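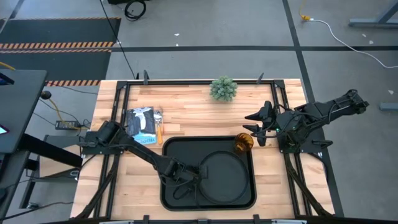
Chapter 8
Loss of Grip and Unplanned Release

A dropped part is the most common fault in a shared two-arm cell, and the one most often logged under the wrong cause. Gripper wear is blamed first. In the Naltano trials, run by Foulkes and Powell over 2,000 transfer cycles, the arms released a part early 8 times. Six of those releases followed cable drag at the wrist, where a loop had tightened as the arm reached across its neighbour's half of the table. The finger pads were within tolerance each time.

This chapter covers fault behaviour under load, the labelling of stop categories, and safe recovery when one arm has halted and the other has not. Section 8.1 begins with the cycle 676 release, in which the second arm kept moving after its partner had stopped. Readers should have completed the cable routing exercises in Chapter 5.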